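Appel à participants : deux semaines sans rien jeter à l'aveugle

Bravmont, juin 2025

Bonjour à toutes et à tous,

Je cherche 16 foyers de Bravmont et des hameaux autour pour tenir un carnet de poubelle pendant quinze jours. Oui, un carnet de poubelle ! On note ce qu'on jette, quand, et ce qui restait dedans. Je m'intéresse surtout aux boissons : les fonds de thé, le jus oublié dans la voiture, la bouteille d'eau entamée qui traîne trois jours avant de finir au bac.

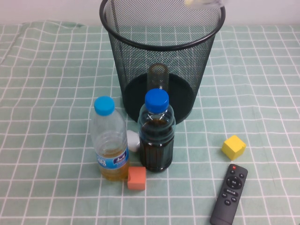
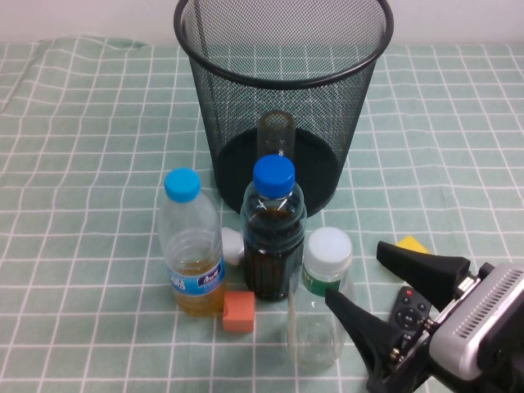
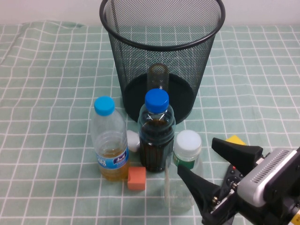
Une corbeille noire en grillage sur une nappe verte à carreaux.

Je prépare depuis l'hiver un petit livret sur les habitudes domestiques de la vallée, avec l'atelier Plenitz qui l'imprimera. J'ai déjà relu 229 réponses à un questionnaire papier déposé à la médiathèque et à la boulangerie, et c'était passionnant, mais un questionnaire ne dit pas tout. Les gens m'écrivent « je ne gaspille presque rien » et deux lignes plus bas ils me parlent du bac à légumes avec une tendresse coupable. Moi pareil, d'ailleurs. J'ai tenu mon propre carnet en mars et je croyais être exemplaire : j'ai jeté du café froid tous les matins sans exception, et une quantité de persil qui me fait encore rougir.

Qui peut participer ?

Tout le monde, ou presque. Personnes seules, colocations, familles nombreuses, retraités, étudiants en chambre meublée... J'aimerais vraiment avoir au moins deux foyers qui vivent au-dessus d'un commerce, et un ou deux du côté de Drerkton, puisque le ramassage n'y passe pas aux mêmes heures et que ça change beaucoup de choses. Il faut qu'un adulte du foyer tienne le carnet, mais les enfants peuvent y dessiner (le carnet d'essai d'une famille voisine est couvert de trognons de pommes, je l'adore).

Pas besoin de trier parfaitement, ni d'avoir un compost. Si vous mettez tout dans le même sac, venez quand même, je ne fais la leçon à personne et je ne transmets rien à la mairie.

Ce que je vous demande

Une rencontre au début, chez vous ou au café Mac an tSaoi, comme vous préférez. Comptez une heure, le temps de boire quelque chose et de regarder le carnet ensemble. Ensuite quinze jours de notes : une ligne par chose jetée, avec un mot sur la raison si elle vous vient. « Périmé », « pas bon », « plus faim », « je ne sais pas ce que c'était ». Les lignes grincheuses sont les bienvenues. Si vous oubliez un jour, écrivez « oublié » et continuez, n'essayez surtout pas de reconstituer de mémoire.

À la fin, on se revoit une heure et demie pour en parler. J'enregistre cette conversation-là si vous êtes d'accord, sinon je prends des notes à la main (j'écris vite et très mal).

Je ne viens pas fouiller dans vos sacs. On me l'a déjà demandé au téléphone, avec un peu d'inquiétude, alors je préfère l'écrire.

Ce que vous recevez

80 euros par foyer, versés après le deuxième entretien, par virement ou en bons d'achat à l'épicerie coopérative. Le carnet et le stylo sont fournis. Vous aurez aussi le livret dès sa sortie, et vous pourrez relire tous les passages qui vous concernent avant l'impression. Les prénoms seront changés, les adresses n'apparaîtront pas, et vous pouvez arrêter en cours de route sans me donner d'explication. Si vous arrêtez après la première semaine, je verse la moitié.

Côté calendrier, les premiers carnets partent à la fin du mois et les derniers reviendront avant les grandes vacances scolaires pour ceux qui s'en vont. Ceux qui restent peuvent commencer plus tard, ça m'arrange même, la poubelle d'été n'a rien à voir avec celle du reste de l'année !

Pour vous inscrire

Déposez un mot dans la boîte « Carnets » à l'accueil de la médiathèque, ou écrivez à l'atelier Plenitz, boîte postale 711, Bravmont. Indiquez combien vous êtes à la maison, si vous cuisinez souvent, un peu, jamais, et à quel moment je peux vous rappeler. Glissez aussi une phrase sur la dernière chose que vous avez jetée. Ça n'entre pas dans la sélection, c'est juste que j'aime bien les lire.

Je réponds à tout le monde, même si la liste est complète, et je garde volontiers des noms pour une deuxième série à l'automne.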